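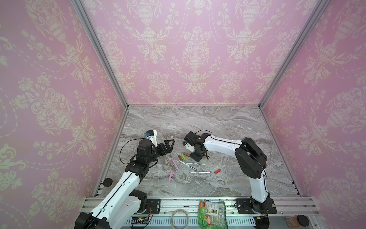
Two-arm station with markers and caps on the work surface.

How to Test Whether a Two-Arm Station Can Tidy a Desk

Gikgate Household Task Guides
Published October 19, 2019

This guide explains how to set up and score a marker-tidying test on a table with two robot arms. It is intended for schools, workshops and small firms that wish to judge whether a machine is ready for light household chores. No programming is covered. The station should already be assembled and able to run a stored pick-and-place routine.

Why markers

Markers are inexpensive and familiar, and they roll. A cap lying by itself is a much smaller target than a full marker, and putting a cap back on calls for both arms. A person does this without looking. For most machines it remains the hardest part of the job.

Before you begin

Read the safety sheet supplied with your arms. Confirm that the emergency stop works and that all persons are outside the reach of both arms. Check that each gripper opens and closes fully and that the wrist cables have enough slack for the arm to turn.

Setting out the markers

1. Scatter the markers and any separate caps by hand near the middle of the table, within reach of both grippers.
2. Use several colors. White barrels on a pale surface are a useful trial for the cameras.
3. Let some markers lie side by side. Gaps between them should be narrow enough that the gripper must choose its angle.
4. Place an open tray where either arm can reach it.

Running the test

Start the routine and do not touch the table until it ends. Allow 4 minutes for each run. If a marker rolls off the table, leave it and record it as lost. If an arm stops against the table or against the other arm, end the run.

Scoring

Award one point for each marker placed in the tray and two for each cap fitted to a marker. Deduct one point for each item lost. Record runs ended early on a separate line.

What to expect

In trials held in July at the Skovari workshop, Gikgate logged 1,995 attempts to pick up a single item. Of these, 838 ended with the item in the tray. Caps were attempted 301 times, and most were dropped before they reached a marker. The routine was the Duda package with its standard settings.

On these results, Gikgate does not consider a station of this type ready for unattended household use. Supervised sorting of larger items is a more suitable first task. Instructions for that test are given in the Cakik tray guide.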